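Umel to host regional indoor soccer finals

The regional indoor soccer federation has picked Umel to host its finals next February, ahead of bids from Zunivska and Judisov. Delegates voted on 2 June 2023. Umel will stage 30 games over six days, most of them at the Zheng Arena.

The city's bid leader, Xinyi Kong, said the arena needs a new playing surface and better lighting before the first match. That work starts this summer. Judisov came second in the vote and will be the backup venue - it last held the finals when the event was half its present size.

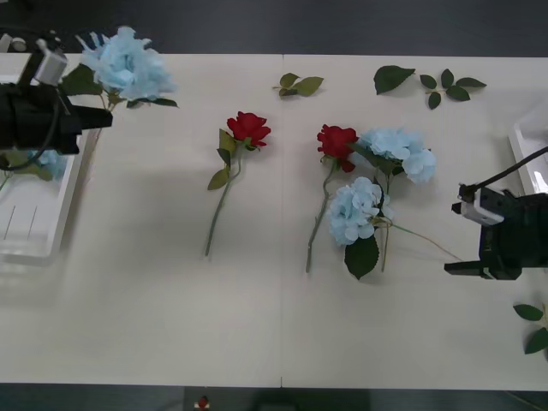
Tickets and team entries

Club members can buy tickets first, with 300 seats per session set aside for them. General sales follow 30 days later. Teams that want to enter the qualifying rounds should send their forms to the league office, along with a full player list.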